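Laptop fan runs flat out after cleaning, is the cooling pad to blame?

Posted by Lakar

My laptop is five years old and gets hot enough to switch itself off after 11 minutes of video. I blew the dust out and bought a Clastik cooling pad, which claims to drop the temperature by 26 degrees. I can't feel any difference and the fan is louder than before. Is the pad faulty, or is the claim rubbish?

taheri_fixes

I'd bet on the claim. Measured where, and on what machine? A pad blows air at the bottom of the case, and if the heat paste inside has dried up it won't do much.

Take the back off and look at the paste. Keep the screws together in something with sides, as they roll.
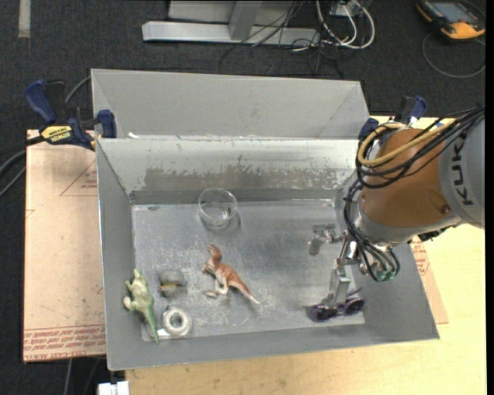 Grarkex

Just reinstall Windows. Worked for mine.

old_socket

I doubt a reinstall will help, though do check nothing is hogging the processor. Run it for a while without the pad first. Some pads push against the laptop's own airflow, depending on where the vents are. If it still cuts out, get the paste changed. A shop near me wanted 24 pounds, and I'd be wary of anyone who says you need a new board before they've opened it.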